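**Week 5 handout: what goes into a good set of examples**
Notes by Jessie MacRitchie, for the Sikirbridge evening group

Welcome back, everybody! Last time we got as far as the idea that the arm learns from what we show it, and I promised we'd spend this session on the showing itself (the part I love best, so do stop me if I run on).

An episode is one try at one small task, from the starting pose to letting go. Our goal for the Drandari set is 400 episodes, and each pair of students will record 35 of them.

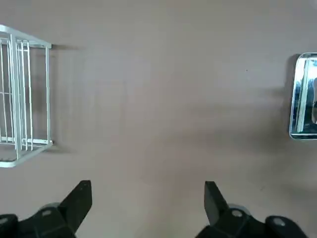

Before you press record, read your task line out loud. "Put the spoon in the tray" is a good line. "Tidy up a bit" is a poor one, and you'll find that two people will do two quite different things with it, and then the model has to make sense of both! Move the objects a little between episodes, turn them, swap sides now and then.

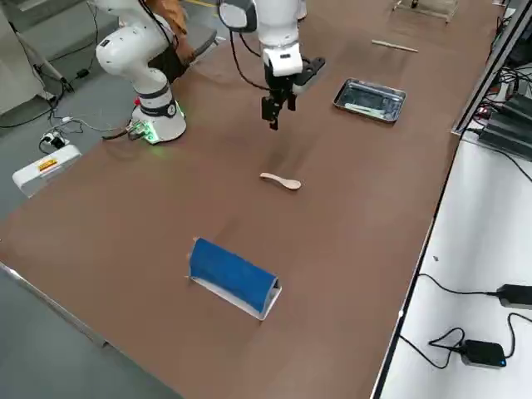
Go slowly, slower than feels natural, and try not to stop halfway to think. If you fumble a grasp and recover, keep the episode and mark it "recovered" in the log. If you give up, mark it "failed" and keep that too. Torquil Buchanan will go through the labels with each pair in July.

For next time:

- Read the Paterson notes, sections 2 and 3
- Write five task lines of your own, ten words or fewer
- Bring your log sheet, even if it's a mess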